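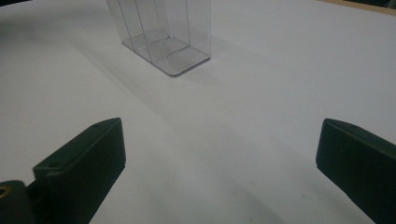
Two-finger gripper and clear plastic container, Nornbridge site.

Equipment Planning Engineer (Handling Cells)
Wevano, Nornbridge
Full time, permanent
Reference 286

Wevano packs and sorts small parts for other manufacturers. The Nornbridge site is moving part of its container handling from manual benches to gripper cells, and the budget for the first stage has been approved. We are recruiting an engineer to plan the purchases, write the specifications and keep the spending in line with the programme.

The post reports to Mawar Osman, Head of Equipment. It is a planning and buying role with regular time on the shop floor. Cell programming is done by a separate team.

Main duties

Prepare purchase specifications for grippers, finger sets, mounts, tables and guarding. Specifications must state payload, opening width, finger material, fixing method and expected service life.

Obtain and compare quotations. Comparisons are made on cost over the full life of the item, including spare fingers, threaded inserts, fitting time and disposal.

Maintain the equipment budget. This is reviewed every month and reforecast each quarter. Variances above 2 per cent on any line need a written explanation.

Plan acceptance tests with the cell team. Transparent containers are a required test item for every gripper and sensor we buy, and a supplier's results on opaque parts will not be accepted in their place.

Decide, with supporting figures, which finger sets are made in the Fasovside workshop and which are bought in.

Keep the asset register current and set stock levels for wear parts.

Scope of the first stage

The first stage covers 20 cells at Nornbridge. Tables and mounts are to a common pattern. Finger sets are not, and the number of variants held in stock is a cost the post holder will be expected to bring down. A second stage at Ngau is planned but has no budget yet. The post holder will draft the estimate for it.

Essential

A degree or HNC in mechanical, electrical or manufacturing engineering, or equivalent experience.
Experience of specifying and buying automation equipment.
Ability to read mechanical drawings and query tolerances with a supplier.
Good working knowledge of spreadsheets, including depreciation and payback calculations.

Desirable

Experience with end-of-arm tooling.
Experience of handling clear or thin-walled plastic.
Knowledge of machinery safety assessment.

Terms

37.5 hours per week, Monday to Friday. Some travel to Fasovside, paid at the standard mileage rate. 25 days' holiday plus bank holidays. Six-month probation period. Salary depends on experience and will be discussed at first interview.

How to apply

Send a CV and a covering letter of no more than one page to Mawar Osman, quoting the reference above. The letter should describe one item of equipment you specified, what it was budgeted at and what it finally cost. Closing date 17 February 2022. Interviews will be held at Nornbridge in March and include a short costing exercise. Bring a calculator.

No agencies.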